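Can a machine put away the groceries?

February 2018

My sister asked me on the phone when she can buy a robot which unpacks her shopping. She has three children and a small kitchen, so the question was serious. I work near to this subject, and I promised to write her an answer. It became longer than a message, so I put it on the blog.

The short answer is: not yet, and I would not save money for it this year.

The longer answer begins with vegetables. In a factory, the robot picks up the same part every time. The part has a drawing, and the drawing is correct. Vegetables have no drawing. Two peppers from the same bag have different shapes, the skin is smooth, and if you press too strongly you have made a salad. A child of four years learns this in one afternoon and does not remember learning it.
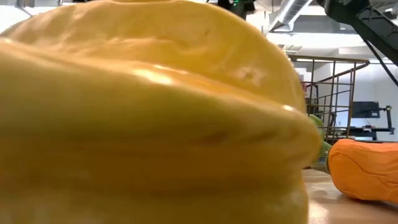
In the past year I kept a notebook of picking trials, with peppers and other soft things. From 1,716 attempts, 1,196 finished with the vegetable in the right place and without damage. My colleagues were pleased with this number, and I was too. Then I told it to my sister, and she asked how many tomatoes would be on her floor. I had no good answer for her.

Kagiso Masilela, who shared an office with me in Inar, always said that we measure the wrong thing. He wanted to measure how many minutes a person must stand beside the machine. I did it for one basket of 100 items. I stood there 66 minutes. By hand I could empty this basket before my tea was ready.

I don't want to sound too dark. The vision part has become much better. Shiny skin was a big trouble for us last May, and now it is only a small trouble. In the packing hall at Dillell they already let a machine sort the fruit by color, and the workers there told me they don't miss this job. But sorting on a belt is one task, with good lamps and no children running under it. A kitchen has a drawer that sticks and a bag with eggs at the bottom.

So, dear sister, please continue with the children. The oldest is tall enough now for the upper shelf. I will write again when my number is better, and next time I want to try with onions, because the dry skin comes off in the fingers of the gripper and I have no idea yet what to do about it.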